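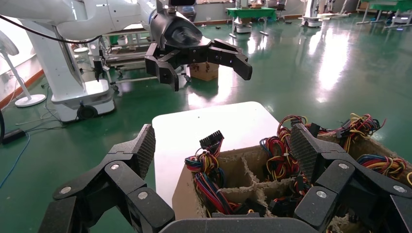 Coloured wire bundles with black multi-pin connectors, in a divided cardboard tray.

Section 4: Setting up for a hall screening

This section covers the Nuva touring cinema kit in a hall with a flat floor and one entrance to the projection position. For outdoor screenings, see Section 6. For halls with their own fixed screen, skip steps 3 to 6.

Allow 115 minutes from unloading to doors open. Two people can do the whole set-up, but the screen frame needs a third person while it is being raised.

Before you start

Check that the booking sheet shows the title, the running time, the aspect ratio and whether the film is to be shown with captions. If any of these is blank, ring Beatriz Carrilho in programming before you leave the depot. She keeps the distributor's delivery notes for every title on the circuit.

Find the hall's switchboard and the emergency exits. Ask which power points are on separate circuits.

CAUTION: Do not run the projector and the hall's urn or bar fridge from the same circuit. If the breaker trips while the lamp is lit, the cooling fans stop.

Screen

1. Choose the end of the hall with the fewest windows. Draw the curtains now so you can see where light is getting in.

2. Mark the centre line of the hall on the floor with cloth tape, from the screen end to the projection position.

3. Lay the frame sections face down on the ground sheet. They are lettered on the back. Join A to B, then C to D, then the two halves.

4. Clip the screen fabric to the frame with the 14 elastic fasteners. Do the corners first, then work along the top and bottom, and leave the sides until last. Wear the cotton gloves. Skin oil marks the fabric and won't wash out.

5. Fit the legs and lock the collars.

6. Raise the frame with one person at each leg and one behind. Hang a sandbag on each rear foot before anyone lets go.

Note: The bottom edge of the picture should be above the heads of people seated in the front row. In low halls you may need to leave out the first row of chairs instead of lifting the screen.

Projector

7. Place the stand on the centre line and lock all four castors. Level the top plate with the bubble gauge.

8. Lift the projector on to the plate. This is a two-person lift. Tighten the safety strap.

9. Connect power, then the player, then the network lead if the film has a timed key. Leave the lens cap on.

10. Switch on and wait for the steady green light. Remove the cap and bring up the framing chart from the player menu.

11. Adjust zoom and lens shift until the chart fills the screen evenly. Use the feet on the stand for small corrections. Keep digital keystone at zero unless the hall leaves you no other choice, and write it on the report if you do use it.

12. Focus on the centre of the chart, then check the four corners. Walk up to the screen to do this or have someone call it out for you.

CAUTION: Keep 300 mm clear behind the exhaust vent at all times. Curtains count.

Sound

13. Stand the left and right speakers level with the front of the screen, angled slightly in. The centre speaker goes underneath, on its low bracket.

14. Run the speaker leads along the walls and tape down every crossing. Use the rubber cable ramp at doorways.

15. Play the channel test. Each speaker should announce itself in turn. If left and right are swapped, change them at the amplifier end.

16. Play 2 minutes of dialogue from the feature and listen from the back row and both sides. An empty hall sounds louder and more echoey than a full one, so set the level a little higher than seems comfortable.

Loading and checking the film

17. Insert the drive and start the ingest. Long features can take most of the set-up time, so you may prefer to do this step as soon as the projector has power.

18. Check that the key is valid for the whole session. A key that opens at 6 pm will not play a test at 5 pm, and the player will show only "Not authorised".

19. Build the playlist in this order: sponsor slide, short, feature. Set the house lights cue at the start of the credits, not the end.

20. Play the first minute of each item. Check picture shape, sound and captions, then return the playlist to the top and pause on black.

If a key has not arrived, contact Joaquim Macedo at the depot. Halls at Tatilley and Rostomley have no mobile signal in the projection position, and you will need to use the phone in the kitchen.

After the session, leave the projector fans running until they stop by themselves before you disconnect power. Packing down is covered in Section 5.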